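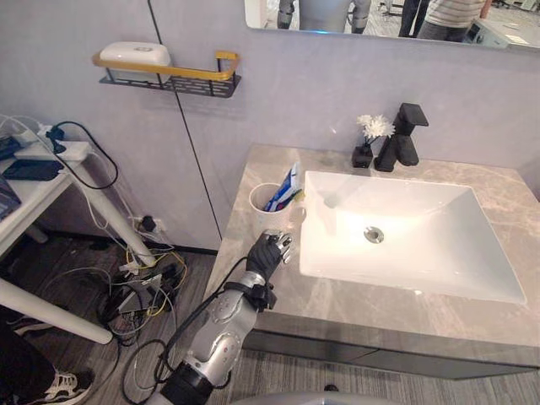
Notes from our May meeting, typed up by me again (my turn, apparently forever). We skipped the usual opening and went straight to the open day visit at Wimitz, which took up most of the hour. 21 of us went along, and everybody had something to say about the bathroom demo! I liked the silver fingers hovering next to that white cup with the toothpaste in it, and I said so, at length. Others wanted to talk about the hand's grip on smooth ceramic, so we put that on our list of questions for Wimitz.

Cost came up next. Entry was free, but the bus came to 1,293, and we agreed to pay it out of the trips budget. That leaves us roughly 2,000 for the rest of the year. Agreed, no votes against.

Next visit: Varna or Oddsson. Varna has a warehouse tour, Oddsson does a kitchen demo with a talk afterward. Long discussion, lots of talking over each other, and Oddsson won by 2 votes. I'll write to them and ask about parking.

Any other business: the Prorkov newsletter wants a page from us about the open day. I said I'd draft it (me again!) and send it around before the next meeting. We finished at 8:40 pm.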